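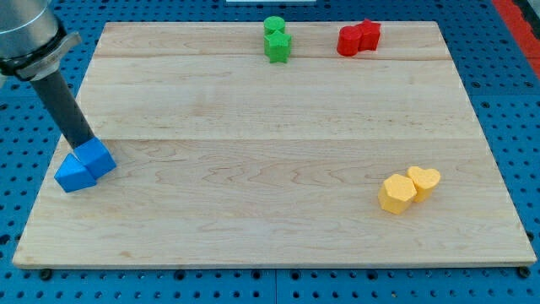
Moisture Movement in Flat-Sawn Maple Panels

Yurii Skoryk, Noelia Barrios, Ezequiel Olmedo
Materials Laboratory II, instructor: Valeriano Goicoechea
Submitted 2022-01-18

1. Purpose

Solid wood swells and shrinks across the grain as the humidity of the surrounding air changes. The movement along the grain is small enough to ignore in most furniture. The aim of this project was to measure the width change of glued maple panels under three surface treatments and to compare the results with the values predicted from the shrinkage coefficient given in the course notes.

2. Materials

All panels were cut from one batch of hard maple supplied by Hastusard. The boards were planed, edge-glued and left in the workshop until their weight was stable. Treatments were as follows:

Group A: no finish
Group B: mineral oil, 2 coats
Group C: Fiore water-based varnish, 3 coats

The end grain in Group C was coated together with the faces. In Group B the oil was wiped on and the excess removed after it had soaked in.

3. Method

The panels were kept in a closed cabinet over a salt solution to hold the humidity high, then moved to a second cabinet with a drying agent. Width was measured with a caliper at both ends and at the center, always at the same pencil marks. Each panel was weighed before measurement. The test ran for 18 days. Cupping was checked with a straightedge laid across the face.

4. Results

Untreated panels reached their full width first and also shrank first in the dry cabinet. Oiled panels followed nearly the same curve with a short delay. Varnished panels moved much more slowly and had not leveled off when the test ended, so their final width is not known.

Cupping appeared only in Group A, on panels where the growth rings all curved the same way. Alternating the ring direction reduced it.

5. Sources of error

The cabinet door was opened for every reading and the humidity took up to 3 hours to recover. One caliper was replaced during the first week. The readings taken with the old one were kept after a check against a gauge block.

6. Further work

Saturnino Zabala has offered the use of the larger cabinet in May. The varnished group should be repeated there with a longer exposure, and one set of panels should be left with bare end grain.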